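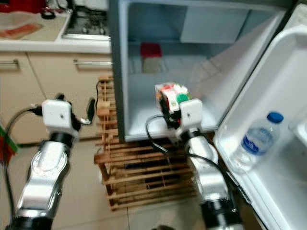

I have been logging the temperature inside my refrigerator for the better part of a year, and the notes have reached the point where they should be written up properly. The short version is that the number on the dial tells you very little, the air temperature tells you slightly more, and the temperature of a liquid on the middle shelf is the one worth tracking.

The unit is a small single-door model with a static evaporator, so there is no fan. Cold air falls from the plate at the back and warm air collects at the top. The thermostat is a capillary type clipped to the evaporator and responds to plate temperature. The food is only indirectly part of the control loop. The dial runs from 1 to 7 and the manual does not say what any of those positions mean in degrees.

Equipment

Three thermistor probes, 10k NTC, with a divider resistor each, read by a small logger board. I bought the probes from Altik and the enclosure from Ukik. The enclosure was the more expensive part. Each probe was checked in an ice bath (crushed ice, tap water, stirred, ten minutes to settle). Two read within 0.2 F of 32. The third read 1.1 F high and stayed that way through three repeats, so I applied a fixed offset and labeled it with tape.

The leads go in through the hinge side of the door gasket. I used flat ribbon for the last eight inches. Round cable held the gasket open enough to leave a line of frost on the evaporator directly across from the gap, and the compressor ran 11 percent longer per day. If you do this yourself, use ribbon and check the seal with a strip of paper.

Sampling is once a minute. I first tried once every ten seconds and learned nothing from the additional data except how much of it there was.

Air versus liquid

Probe A hangs in free air over the middle shelf. Probe B is in a sealed jar of water on the same shelf. Probe C is in a second jar in the door.

Free air swings hard. A normal compressor cycle moves probe A through 7 F. Opening the door for 20 seconds moves it by 12 F or more, and it recovers in under ten minutes. Anyone watching an air reading will conclude that something is wrong with the appliance several times a day.

Probe B barely registers any of this. Over a compressor cycle it moves 0.4 F. A single door opening does not show up. What does show up is a cluster of openings, such as when dinner is being made, and then the rise arrives 30 to 40 minutes late and takes most of the evening to go away. The jar holds one pint. A quart jar was slower still, as expected.

The door jar runs 4 F warmer than the shelf jar at every dial setting I tested. It also shows a larger daily swing. I had read this advice many times (no milk in the door) and ignored it. Milk now goes on the shelf and condiments have the door to themselves.

Dial settings

I held each position for six days and discarded the first two to let things settle. Position 3, where the dial had been since I moved in, gave a shelf jar average of 41.8 F. The usual guidance is 40 F or below, so I had been running slightly warm for years. Position 4 gave 38.9. Position 5 gave 36.2 and froze lettuce that touched the back wall. Positions 6 and 7 were not tested for the full period because of the lettuce.

I settled on 4 and a half. The dial has no detent there but it stays put.

Room temperature matters more than I assumed. The kitchen went from 66 F in winter to 80 F during the warm spell, and the shelf jar average dropped instead of rising. This looked like a sign error and I spent an evening looking for one. It is a known property of this kind of control. In a warm room the compressor runs longer overall, and the balance between cabinet air and plate changes with it. Other layouts are reported to drift the other way. I would not generalize from one appliance.

The worst single day had the kitchen at 92 F in the late afternoon. The compressor ran for all but 14 minutes between 3 p.m. and 7 p.m. The shelf jar peaked at 40.6 F.

Loading

The common claim is that a full refrigerator holds temperature better than an empty one. For recovery after a door opening this is true in the data, and the effect is small. I ran a week nearly empty and a week with the shelves filled with water bottles. Average shelf jar temperature was the same within the error of the probes. The number of compressor starts fell from 977 in the log for the first block to noticeably fewer in the second, but the blocks are not the same length and I need to redo this one.

Overfilling is a separate problem. With bottles pushed against the back plate, convection stalls and the top shelf warms by 3 F. Leave an inch.

Power

Marta Polishchuk lent me a Ververidis plug meter, which logs watt-hours to a card. She also pointed out that my first spreadsheet was summing an average, and it was. With that fixed, moving the dial from 3 to 4 and a half costs 0.09 kWh per day. Defrosting got back most of it. I had let the ice reach half an inch and the daily figure fell by 0.07 kWh once it was cleared.

The defrost took four hours with the door open and a tray underneath. Do not use a knife on the plate. My previous refrigerator ended that way.

Loose ends

There is a gap of 2305 samples in April where the logger stopped writing. The cause was a full card. I have excluded that stretch instead of interpolating across it.

Probe C has started to drift and now reads 0.6 F low in ice. I suspect moisture in the heat shrink. The replacement is a Palar unit with a stainless sleeve, and I will run both side by side for a week before trusting it.

I also want to place a fourth probe in the vegetable drawer. The humidity in there is a different question and would need a different sensor, and every cheap one I have tried reads 99 percent after a month and stays there.

The raw files are plain CSV, one per month, with the offset for the third probe already applied. Send me an email if you want them.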